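Kanyarat Boonyarit has run the Saturday walking group in Clurnton for four years. She started it after a knee operation, when her physical therapist told her to walk every day and she found it dull to do alone.

"I put a card up in the library," she said. "Two people came. One of them was my neighbor, so I don't know if she counts."
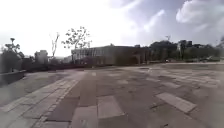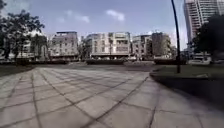

The group meets at 8:30 in the morning and walks until a little after ten. There is no fee and no sign-up sheet. Most of the walkers are retired, but a few parents come with strollers, and that has changed the routes. Boonyarit dropped the river path early on. It has 100 steps at the Pumphrey end and no way around them.

"I liked that path," she said. "I still go by myself. But if three people have to turn back, it's not a group walk."

She keeps a notebook with the distance of each walk. By the end of March the total stood at 742 miles, counting the ones she led herself. Pascal Riviere leads when she is away, and he keeps his own list, in kilometers. They have never added the two together.

Riviere joined in the second year, after he sold his bakery. He said the first month was hard on him.

"I was on my feet for thirty years, so I thought I was fit. Standing is different. I had to buy proper shoes, and I went home and slept all afternoon."

He is stricter about pace than she is. On his walks there is one stop, at the halfway point, and it lasts ten minutes. On hers people stop when they want to. Both of them said this has caused some arguments, mostly about who gets left at the back.

In winter the numbers fall to five or six. Boonyarit cancels only for ice. Rain doesn't bother her, and she said the wet walks are often the best for talking, as people bunch up and slow down.

She would like to add a weekday evening walk for people who work Saturdays, and has asked Riviere to take it. He hasn't agreed yet.

"He wants it to end at Jalladham Road, near his house," she said. "I told him that's fine, if he makes the coffee."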